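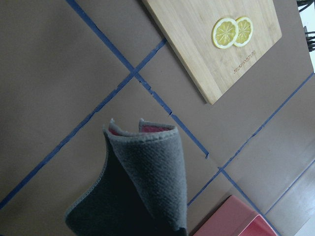 Nultedell Food Workshop, Room 2
Notebook entry, 24/03/2018
Entered by: Stela Radu

Purpose of session: to settle the bench layout for the Lunent preparation exercises before the next group is admitted.

The previous covering (white lining paper) has been withdrawn. It marked easily and showed every crease, and the tape would not come away from it without lifting the surface. Brown paper, matt side up, has been adopted in its place. It was cut from the Kivent roll and drawn tight across the bench before any tape was applied.

The panels are marked out in blue painter's tape. The long lines were laid first and the shorter ones brought up to meet them. Tape was torn by hand throughout, and the ends are accordingly uneven, particularly at the junctions. This is acceptable for the present exercises. Should the layout be made permanent, the ends are to be cut with a blade against a steel rule.

Bamboo cutting board: placed on the paper at the crossing of the tape lines. The corner of the board serves as the reference point, and the board should be returned to it after wiping. Colleagues are asked not to soak the board. The one used in the autumn was left in the sink over a weekend and has been slightly bowed ever since.

Lemon: slices to be set out on the board, overlapping a little, with the rind left on. Very thin slices were tried earlier in the month and proved difficult to pick up cleanly. A knife width of 4 mm is now the standard. Cut fruit is to be replaced after 45 minutes.

Red tray: to be kept on the paper, close to the tape. Pană has requested that it remain in use for the whole series so that the notes from each session can be compared. Agreed.

Points outstanding:

The paper will need renewing when lemon juice has reached it. Stock of brown paper to be checked before the end of March.

The tape has not been tested for longer than two days on this paper. A spare length has been left on an offcut by the window and will be lifted on Monday.

The bench is not to be used for storage between sessions. Boxes were found on it twice this month and the earlier covering was torn as a result.

Layout drawing to be copied into the room folder, sheet 4. The former drawing should be struck through and kept.

S.R.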